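Home | Teams | Fixtures | Score Desk | Help

Score Desk Guide, Section 4: Entering a match result
December 2020
By Andor Szekeres

This section is for the person who sits at the score table on match day for Gorkach or Erkley. You need the club login and the paper team sheet. If you don't have the login yet, go back to Section 2.

Please read all the steps one time before the match starts.

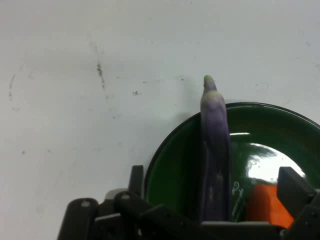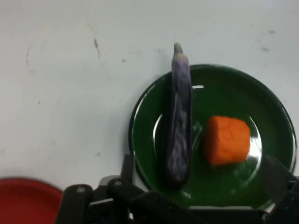
When can I enter the result?

You can enter it as soon as the referee has signed the paper sheet. Before the signature, the page keeps your numbers only as a draft, and the league table does not change.

4.1 Opening the match

1. Log in and click Fixtures.
2. Find your match in the list. Every match has a number, for example 134.
3. Check that this number is the same as on the top of the paper sheet.
4. Click Open Match. The browser will ask if the page may save data on your computer. Click Allow.

Note: If you clicked the wrong button in step 4, close the browser fully and begin again from step 1.

4.2 Entering the teams

1. Choose the home team first, then the away team.
2. Tick the players who are on the team sheet. The page accepts 16 players for each side and not more.
3. Mark the captain with the letter C.
4. For a player who came from the bench, type the minute in the small box next to the name.

Note: A player who was on the bench but did not play must also be ticked. Leave the minute box empty for this player.

4.3 Entering the score

1. Type the half-time score.
2. Type the final score. Goals from extra time are included here, but penalty kicks after the match are not. They have their own line.
3. Add the scorers one by one. For an own goal, choose the player who touched the ball last and tick OG.
4. Enter yellow and red cards from the back side of the paper sheet.
5. Type the attendance without a comma. If the gate gives you 1,845, you type 1845.

Caution: Do not use the Back button of the browser in this part. The scorers will be lost and you must type them again.

4.4 Sending

1. Click Check. Lines with a mistake become red.
2. Correct the red lines and click Check again.
3. Click Send. Wait for the green message -- it can take a minute when many clubs send together.
4. Write the confirmation code on the paper sheet and put the sheet in the club folder.

Caution: After sending, you can change the result only 2 times. After this, only the league office can open the match again.

If a match was stopped before the end, do not enter a final score. Choose Abandoned, type the minute, and write the reason in the notes field. The cup matches for the Mokgethi Trophy have a different form, see Section 6.

Comments (3)

touchline_dad: In November my attendance stayed red all evening. It was the comma. Thanks for 4.3.

Erkley U15: Can two people be logged in for the same match? We like one on cards and one on goals.

Andor Szekeres: @Erkley U15 Please use only one login at a time. The second person can read the names aloud -- we do it like this at Gorkach.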